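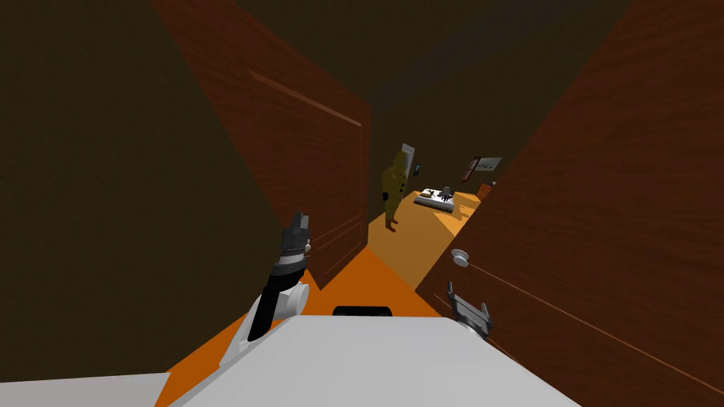
Tadunia Gripper and Camera Trials

README for release 3

Maintainer: Iker Pastor
Last edited: Tue 8 March

What this is

Tadunia is a set of simulated trials for comparing two-finger grippers and camera placements on a mobile robot with two arms. All of it was rendered and run in simulation. There is no real-robot data in this release, and none of the numbers should be read as hardware results.

The trials were set up to answer two narrow questions. First, does finger shape change how often the robot gets hold of a round doorknob or a thing lying on a table, when everything else is held the same? Second, does a policy trained on the body camera get any better when a wrist camera is added?

The release has 1,173 episodes. Each one is a single attempt at a single task, from reset to either success or timeout. Failed attempts are kept.

Layout of the files

episodes/ has one folder per attempt, numbered from zero
scenes/ has the scene files and textures
grippers/ has the meshes and joint limits for each gripper
configs/ has controller settings and camera poses
splits/ has the train and test lists as plain text
tools/ has the playback and scoring scripts

Each episode folder contains the video from every camera that was turned on, a table of joint positions and commands, a table of contact events, and a short file named meta.json. The meta file gives the task, the gripper, the controller, the random seed and the outcome.

Scenes

There are two scenes. Bastville is a house interior with hallways, wooden doors and an orange floor. Cellanetti is a plain test room with one table and nothing else, used for checking calibration. Most people will want Bastville. Cellanetti is only useful if you are changing the camera poses and need something simple to check them against.

Bastville has simple standing figures in some of its rooms. They don't move. They are part of the collision model, so if the base or an arm touches one, the episode ends and is marked as a failure with the reason "contact_person".

Lighting is fixed within an episode. Hallways are darker than the rooms they lead to, and the far end of a hallway can be a good deal brighter than the doors next to the robot. We left this alone. If your image encoder is sensitive to exposure, normalize per image and not over the whole set.

Grippers

Stock: two short fingers with flat pads. This is the gripper the arm model came with.

Wedge: two fingers cut at a slant so that each ends in a point. The pads are flat on the inside. The idea was to get under thin objects more easily.

Wide stock: the stock fingers with a larger opening. Added in release 2 after the stock gripper kept closing on the front of the doorknob without getting around it.

All three use the same wrist mount and the same force limit. Finger friction is also the same for all three. In release 1 the wedge fingers had a higher friction value by mistake, so please don't compare release 1 wedge results with anything here.

Cameras

The body camera sits on the robot and looks forward over the top of the base. Part of the base is always in view, and so is at least one arm in most starting poses. On narrow hallway starts the second arm may be mostly hidden behind the body, with only the gripper showing. If your method needs to see both arms in full, filter on the "arms_visible" field.

The wrist camera looks out over the gripper toward whatever the fingers are pointing at.

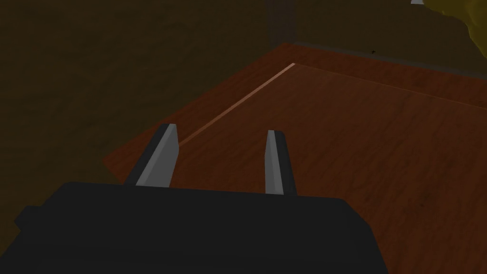

The gripper housing takes up a lot of the wrist view, and we tried moving the mount back and up to get more of the table in. It helped for reaching and hurt for grasping, as the fingertips got too small to judge the gap to the surface. The release uses the closer mount. The other pose is kept in configs/ as wrist_far if you want to render it yourself.

Rendering is simple. Gripper parts are flat-shaded with few polygons, and the wood textures repeat. Depth from the wrist camera is clean apart from table edges, where single pixels sometimes take the value of the floor. The playback script has a flag to mask these.

Controllers

Two controllers were used. The first is plain joint position control. The second, called Echevarría in the config files, adds a compliance term at the wrist so that the fingers give a little on contact. It runs on the same command stream, so you can replay any episode under the other controller and see where they part ways.

Replays are repeatable on the same machine with the same seed. Between machines we have seen small differences after contact. They were large enough to flip the outcome in 11 episodes, which are listed in splits/unstable.txt. Leave them out of the test set if you report replay scores.

Tasks

door_knob: bring either gripper to the knob, close, and hold.
table_touch: lower the fingertips to the bare tabletop and stop on contact without pushing past the force limit.
table_pick: pick up one small object from the table.

Success for each task is decided by the scoring script and not by a person watching the video. The rules are in tools/score.py and they are short. For door_knob, both fingers must be in contact with the knob at the end of the episode. Turning it isn't required.

What we found so far

The wedge fingers did well at table_pick with thin objects and poorly at door_knob, where the tips tended to slide off the round surface. Wide stock was the steadiest of the three on the knob. For table_touch the choice of finger made little difference, and the controller made a large one. Joint position control went over the force limit far more often than the compliant controller did.

Adding the wrist camera helped on both table tasks. On door_knob we couldn't show a gain either way.

Known problems

In 61 episodes the contact table is missing its first row. The outcome is still correct.

The left and right arm labels were swapped in the July build. They are fixed here, but any script written for that build will need its swap taken out.

Small dark specks show up on some walls in Bastville. They are in the texture and are not markers.

The tools need a display to open the playback window. Use the headless flag on a server.

Reporting a problem

Open an issue with the episode number, the gripper name and the first line of the error. For wrong outcomes, attach the meta file too. Fixes to scoring go into the next release, and old scores are kept in a separate column so that earlier results can still be checked.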